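Folding arms at Tastton – staff questions

Last changed in July. Ask Nour Hattar if yours isn't on here.

Is my job going?
No. No posts cut in the folding room. Five people move to checking and packing, same grade, same pay. Letters are in the post.

What will the arms do?
Folding, plain items only. Shirts, trousers, tunics. Anything with fastenings, anything torn, anything odd stays with us for now.

How fast are they?
Slower than you lot. The Ilteck arm did 289 pieces on its best trial shift, a good folder does 600. It does keep going through breaks though.

Where does it put the folded stuff?
On the table, to one side, in a small pile. You collect from there. Please dont stack your own work on the same bit of table, it confuses the count.
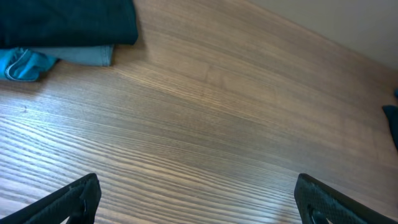

Folded items on the left, gripper fingers at the front.

Can I reach in while it's running?
No. Press pause, wait for the arm to stop, then reach. Same rule for supervisors.

What if it drops something or folds it badly?
Put it in the refold crate and tap "redo" on the screen. No need to write it up. Nour looks at the redo numbers each morning.

Does the camera film us?
It's on the wrist and points at the table. Hands may get in shot if you reach over – faces shouldn't. Clips are wiped at the end of the shift unless theres been a fault.

Who do I ring if it breaks?
Sydorenko, extension 1782. Not the Ilteck helpline, we don't have a contract for that yet.

Will the Pisadetti site get them too?
Not decided. Will update this page when we know.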